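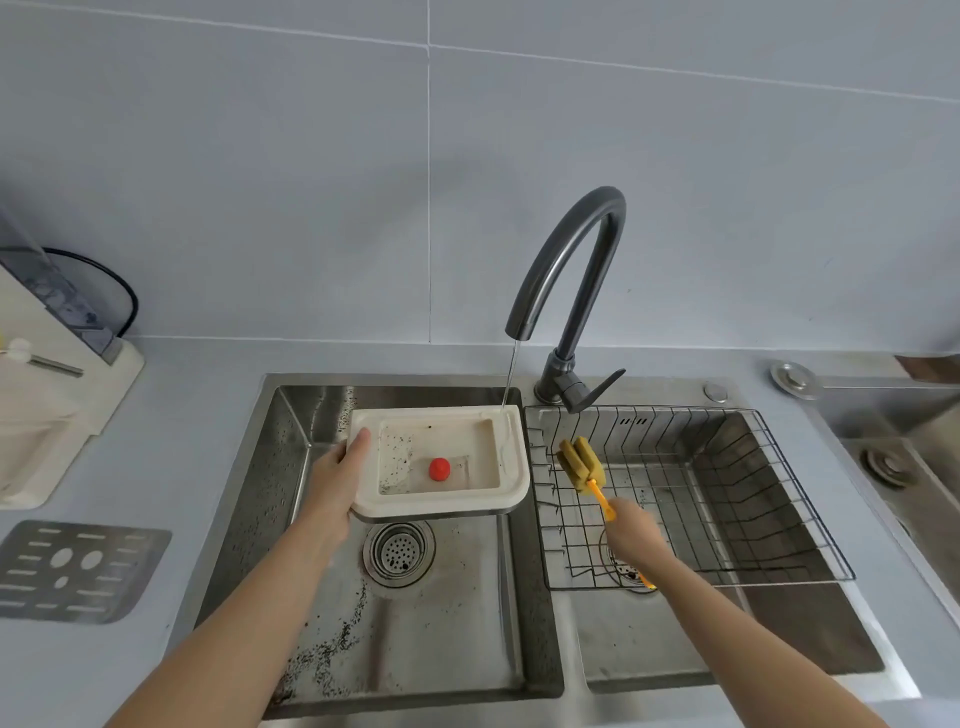 Dish task, two-handed: tray under the faucet, sponge brush over the rack.

Zokine Task Unit, second edition
Reviewed by Eduardo Cruzado, April 10, 2023

The Task Unit is a classroom package for student robotics clubs. It covers the part of household robotics that comes before any motor is wired: recording a chore, splitting the recording into steps, labeling the steps, and training a small model to recognize them. It ships as a printed teacher binder, a set of laminated step cards, a camera headband, and a license for the Dinu labeling software. The price is $201 per club. The camera and the computers are not included.

We ran it at the Prandotham after-school club with 16 students, ages 13 to 17. Monique Collet taught the lessons and I ran the machines. Half of the group had written some Python before. The other half had only built wheeled kits.

Contents and build

The binder is well printed and lies flat. Step cards are thick and survived a term of use, although the corners of the "grasp" cards have begun to split from being the most handled. The headband fits adult and teenage heads and uses a standard quarter-inch screw. The screw loosens with head movement. We fixed ours with a rubber washer on the first day and had no further trouble.

The headband's tilt joint has coarse notches. One notch up and the hands leave the bottom of the picture when the wearer stands straight. One notch down and the picture is mostly countertop. A friction joint would be better here.

Recording

The unit has three task sets: folding, sorting, and dishes. Folding is the easiest and the binder sensibly puts it first. Cloth on a plain table gives clear starts and stops, and the students agreed on most of the step boundaries.

Dishes is the hardest set and the best one. A single view can hold a tray in the left hand, a brush in the right, a thin stream of water, and a wire rack whose bars break up the outline of anything behind them. Steel basins reflect. Small bits of food debris look like noise to a model and like the whole point of the job to a person. Apolline Le Goff, one of the older students, asked in the second session whether "rinse" begins when the water touches the tray or when the tray is moved under the faucet. The binder has no answer. The group wrote its own rule (water contact) and had to relabel a batch of clips.

Left and right hands also need separate tracks. The binder treats each clip as one sequence of steps, and for dishes this does not hold. One hand can be holding while the other is reaching. Dinu supports two tracks per clip, but the option is off by default and is described only in the software help file. Turn it on before the first dish recording. Converting single-track labels afterward has to be done by hand.

Labeling software

Dinu runs in a browser and worked on our oldest laptops. Scrubbing is smooth at 720p and poor at 1080p. Keyboard shortcuts are sensible: brackets set the start and end, number keys pick the step name. Export is to plain CSV, one row per step, with times in milliseconds.

Problems we logged:

Undo goes back a single action. After that, the deletion is permanent.
Two students with the same clip open will overwrite each other with no warning. Valentin and Aurélien Pruvost lost an afternoon of sorting labels this way.
Step names are case sensitive. "Rinse" and "rinse" become two classes in training, and the error shows only as a low score.
The overlap view, which shows where two labelers disagree, is excellent. It was the most used screen in the club and I would keep the license for it alone.

By the end of the term the club had 1,049 labeled clips across the three sets.

Training

The supplied notebook trains a small classifier on short windows of video. On a laptop with no graphics card a full run took about 4 hours, so we started runs at the end of a session and read the results at the next one. The binder says "within one lesson," and I could not reproduce that with any settings.

Results followed the expected order. Folding was good, sorting was fair, and dishes was weak on any step where the sponge and the dish were close together. "Scrub" and "rinse" were confused more than any other pair. The notebook prints a confusion matrix but does not link its cells back to the clips. Valentin wrote a short script to do this, and after that the students could watch the mistakes one by one, which taught more than the matrix did. Zokine should include something like it.

Compared with the Claronach kit

We used the Claronach arm kit the year before. It has a physical gripper and students see motion on the first day, so it wins on early interest. It has almost no material on data. Its pick-and-place exercise uses foam blocks in fixed positions, and a student can finish it without ever meeting an ambiguous case. The Task Unit has no moving parts and the first two weeks are slow. Two students left during that time. The ones who stayed could explain by the end why a rinsing step is hard to define, and I did not get that from the arm kit.

A club with the money could run the Task Unit first and the arm second. I would not run them in the same term.

Support

I wrote to Zokine twice. The question about the headband screw got a reply the next day with a part number for a lock nut. The question about overwriting got a reply after two weeks saying that file locking is planned for the May update, with no details.

Ratings

Printed material: good
Headband: fair
Dinu software: good, with the overwrite fault noted
Training notebook: fair
Value at list price: good

Recommended for clubs with a teacher who can read Python and a sink within reach of the classroom. Buy a second headband if the group is larger than ten - the queue to record was our main source of idle time.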